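生活整理演習 第2回 配布プリント
「かごで仕分ける」 机の上の小物整理

2021年7月22日（木） 担当：Kauko Kallio

※前回欠席の人は先にプリント1の「出す・分ける・戻す」を読んでおくこと。今日はその続きから。

1 今日やること

・かごを「仮置き」と「定位置」に使い分ける
・一かご一用途の原則、その例外
・ラベルの書き方（時間があれば。たぶんない）

前半は講義、後半40分で実習。実習は二人組。相手はこちらで決めます。

2 仮置きのかご

片づけの途中で手が止まる原因、ほとんどが「これどこに置く？」。そのたびに立って歩くと終わらない。なので手元に空のかごをひとつ置き、迷ったものはとりあえず入れる。考えるのは後。

注意点
・仮置きは授業の終わりまでに必ず空にする
・ふたつ目の仮置きを作らない（作った時点で仮置きではなく物置）
・深いかごは不可。上から見て底が見えること

底が見える、がいちばん大事。深い箱だと下の物を忘れる。浅くて口が広いもの、壁が少し外に開いているものが使いやすい。角が丸いほうが布物も引っかかりにくい。

3 定位置のかご

よく使う文具は「一種類につきひとつ」が基本。ぜいたくに見えるが、探す時間がなくなる。テープ、はさみ、のり、このあたりは独立させてよい。

かごの大きさに対して物が小さすぎる、という質問が前回出ました。回答：小さすぎてかまわない。余白があるから戻せる。ぎゅうぎゅうの引き出しに戻すのは面倒で、結局机に出しっぱなしになる。テープは寝かせて置く。立てると転がる。 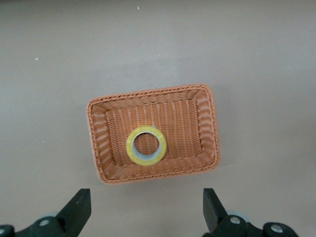

図1　一かご一用途。透明テープのみ、縁は太い編み。

書き込み欄：自分の机で独立させたい物
（　　　　　　　　　　　　　　　　）

4 かごの素材メモ

試験には出ないが買うとき役にたつので。

・樹脂の編みかご：軽い、拭ける。編み目に細かいごみがたまるので、月に一度は裏返してたたく
・天然素材：見た目はよい。湿気に弱いので水まわりは避ける。ささくれは早めに切る
・布：たためる。重い物を入れると形がくずれる
・金網：中が見える。小さい物が落ちるので底に紙を敷く

色について。用途ごとに色を変えるのは有効。ただし増やしすぎると自分で忘れる。家族で使うなら色の意味を紙に書いて貼る。口で言っただけだと一週間で消えます。

Grutbergのかごカタログを教卓に置いておくので休み時間に見てください。持ち帰り不可。Dalerano版は4月に配ったものと同じ内容なので省略。

5 混ぜてよいかご

原則の例外。毎日中身が変わるかご、つまり「今日のかご」は混在してよい。子どもの遊び道具、帰宅後にポケットから出てきた物、そういう種類。

条件
(1) 一日の終わりに空にする
(2) 重ならない量でやめる
(3) 割れる物、刃物、薬は入れない

(2)が守られないことが多い。目安は数ではなく、上から見て全部の物が見えるかどうか。見えなくなったらその時点で仕分けを始める。
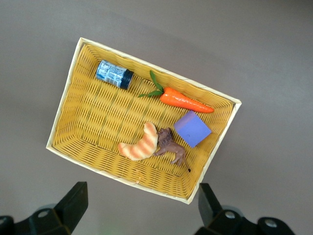

混在かごの仕分けは「形」ではなく「行き先」で分ける。似た大きさ、似た色でまとめたくなるが、それだと戻す場所がばらばらのまま残る。まず一個だけ取り上げて、どの部屋へ行く物かを声に出す。おもちゃのニンジンならままごと道具の棚、紫のスポンジ状のキューブは積み木の箱、と行き先が言えた物から出していく。横になっている小さな缶は、ラベルの字が細かいので手に取って読んでから決める。中身を見ないで食品棚へ行かせないこと。言えない物が最後に残るので、それだけ仮置きへ。順番を逆にしない。

6 実習の手順

・各組にかごをひとつ、中身はこちらで入れてあります
・まず触らずに上から見る。行き先を紙に書く
・ひとりが読み上げ、もうひとりが出す
・途中で交代
・行き先が割れたら、割れたと書いておく。どちらかに合わせなくてよい

終わった組から見せに来てください。早さは評価しません。紙に書いてあることと実際の置き場所が合っているかだけ見ます。

よくある間違い
・書く前に手が出る
・「その他」という行き先を作る
・かごを空にしたあと、かご自体の戻し場所を決めていいない

三つめ、毎年多い。空のかごを机に残すと次の日には何か入っています。

7 宿題

自宅の引き出しをひとつ選び、中身を全部出して行き先表を作る。A4で一枚。写真は任意。引き出しが小さすぎる人は洗面台の棚でも可。冷蔵庫は次回やるので今回は選ばないこと。

参考：Somboon『小さな収納の手引き』第13章。図書室に一冊だけあるので、コピーを取ったらすぐ戻してください。Simikの記録用紙を使う人は裏面の集計欄は空欄でよい。

次回持ち物：はさみ、油性ペン、洗った空き容器を二つ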